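**Dating a gelatin silver print from the mount and paper only**

I have inherited 15 photographs from a Drindton studio that traded as Pelto, mostly portraits and a few street views. One print bothers me. The family says it was made by the photographer in the 1930s. It is on double-weight fibre paper, semi-matte, slightly warm, dry-mounted to grey board. There is a pencil signature on the mount and nothing on the verso that I can see through the board. Under a UV torch the paper glows a fairly strong blue-white. The mount does not glow. Does the fluorescence rule out a 1930s print? I would like to sort this out before the July valuation.

*Olga Rebelo*

---

**golestani_prints**

It rules out a 1930s print if the glow is coming from the paper. Optical brighteners weren't in general use in photographic papers until the 1950s, so a strong blue-white response points to a later print, possibly from the original negative. The absence of a response proves very little, as plenty of later papers were made without them.

Check these before you decide:

- Look at the edge of the print under a loupe with the UV on. Brightener may be in the base, the baryta layer or both.
- Compare against plain modern copy paper and an old letter, in a dark room, after your eyes have adjusted for 2 minutes.
- Rule out contamination. Brighteners from laundry detergent can transfer from a cloth or cotton gloves, and usually show as patches.
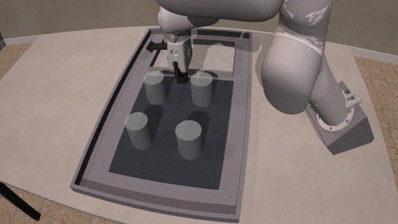
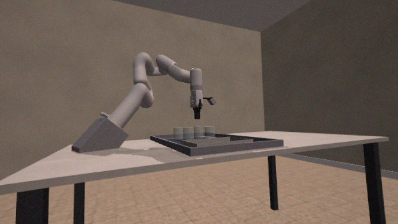 A signature on the mount dates the signature at best. Boards were reused and prints remounted. Don't try to lift the print yourself. Dry-mount tissue needs controlled heat and a conservator should do it.

---

**Bikura**

I'd get it valued as is. Mine went in unmounted and they didn't care.

---

**halide_sorter**

Agree with the first reply, with one addition. Measure the sheet. If it was trimmed flush you won't learn much, but an untrimmed border in a standard size can be compared with the other prints from the studio. I did this with 18 prints from one estate and two stood out straight away as later paper. Also describe it to the valuer as "printed later, date unknown" and leave the negative date as a separate line.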